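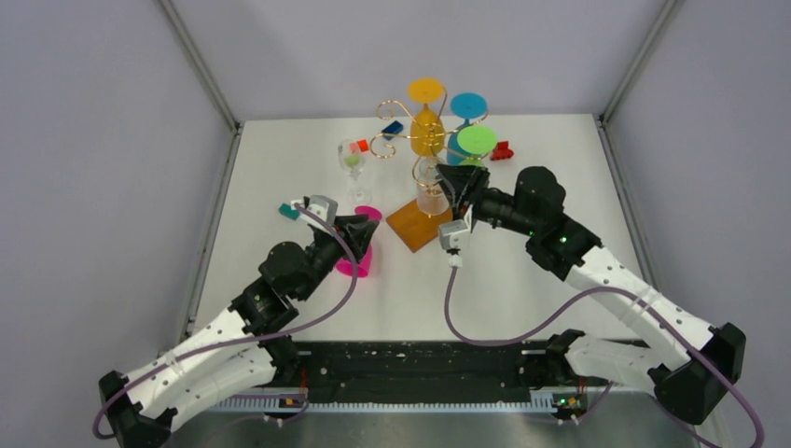
Fig. 1. Two-arm station, glass rack task.

Week 8: Gathering examples

Now we get to the fun part! Up to now you've been handed the Flarkard set and told to train on it. This week you make your own, driving both arms by hand while the station logs every joint.

Glasses are a lovely choice for this. They hang upside down, they have thin stems, and a clear one is much harder for the cameras than a yellow or green one – so your policy has to learn from all of them. Leave the small blocks and the tipped cup on the table too, and shift them between runs.

Each pair records 200 episodes, none longer than 3000 steps. Keep your fumbles if you recovered from them, as those are some of the best examples you'll get. Throw out any run where an arm hit the rack.

Name your folder after your station (Cuvia or Evska) and copy it across before you leave room 121.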